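Sorting Out the Mahjong Suits

If you ever visit the games afternoon at the Yensuk Library, you will probably hear the tiles before you see them, clicking and clacking like a whole drawer of spoons! Mahjong is a very old game from China, and people all over the world love it.

Nantana Prasertsri, our games helper, likes beginners to start by sorting, and so do I. Most of the tiles belong to one of three families, called suits. Bamboo tiles usually have little sticks on them, circle tiles have round dots, and character tiles have Chinese writing (a number on top, with a red character underneath).

Tiles on the white table:

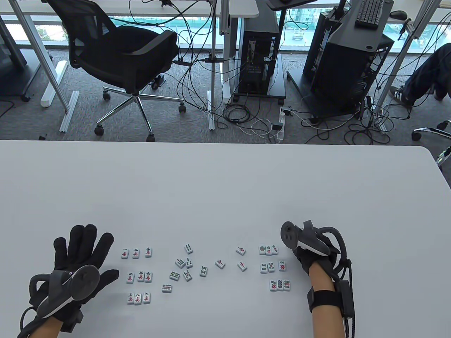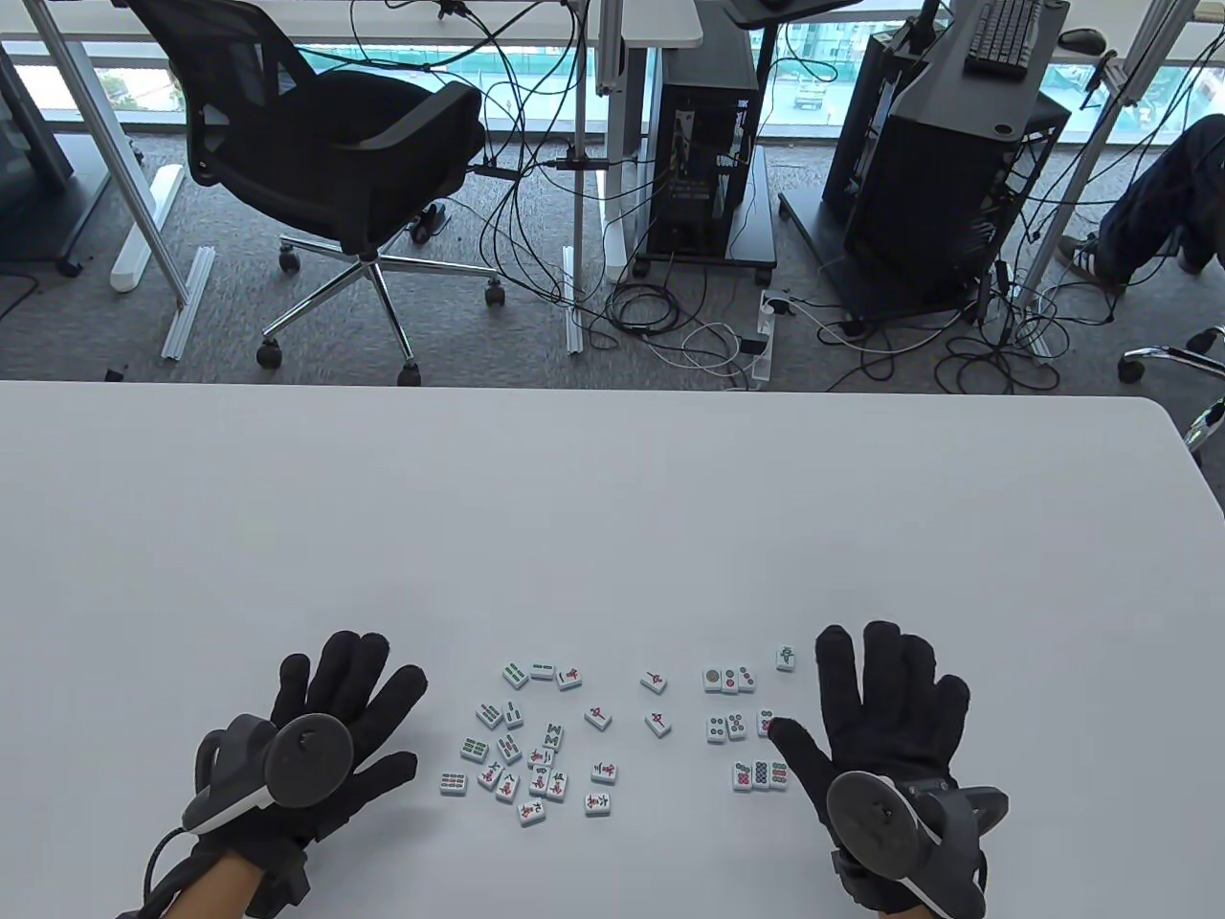
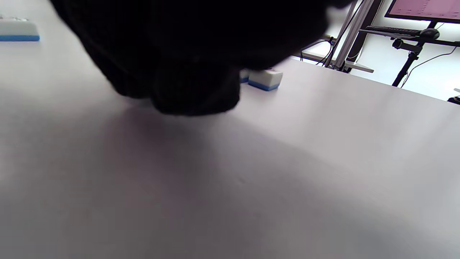
Each suit goes from one up to nine, and once you can read the character numbers you're well on your way. One, two and three are the easy ones, because they are just one line, two lines and three lines. Four to nine take a bit longer, but you'll soon get them, I promise.

Now try making a set! Three tiles in a row from the same suit, such as a four, five and six of bamboo, are called a chow. Three tiles exactly the same are called a pung, and that is a very fun word to shout across a table (though maybe a little more quietly in the library).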